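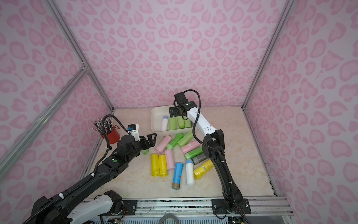 Issue 315

Grinding and Storing Flaxseed
Last updated: 2021-04-07

Whole flaxseed has a hard coat and often passes through the gut undigested. Grinding exposes the oil, which then oxidizes in contact with air, light and heat. Grind small amounts and keep the meal cold.

Use a blade coffee grinder with no coffee residue. Divide 200 g of seed into two batches and run each in short pulses. Stop when the meal is even and sandy. Longer runs warm the oil and cause clumping.

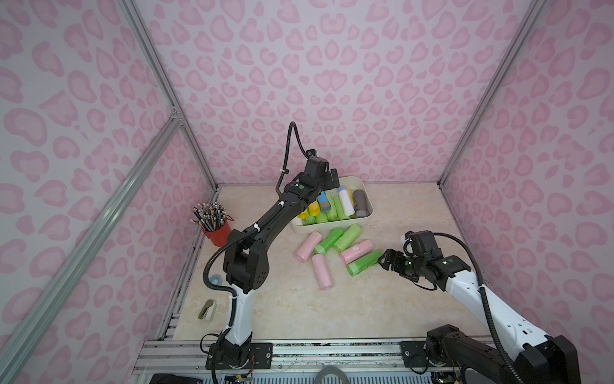 Can ground flaxseed be frozen?
Freezing is the best method for anything you won't use within a week. Fill a small airtight container close to the rim, and spoon out what you need without thawing the rest. 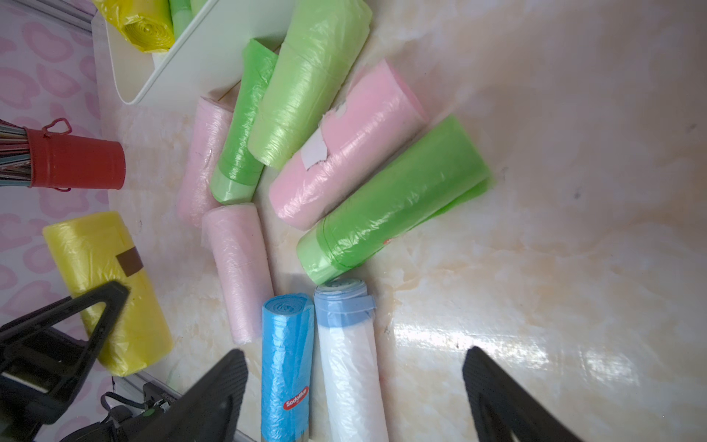
Checking for rancidity
Fresh meal smells mild and nutty. Discard it if the odor resembles oil paint or old fish, or if the taste is bitter. Whole seed keeps for months in a dark cupboard.

Comments

Floarea Ilie: My Rulell grinder leaves some seeds whole. I sift and regrind those.

Ute Fuchs: Does this apply to chia? I have a bag open since September.

Roya Azimi: Chia can be eaten whole, so I never grind it. Smell the bag first.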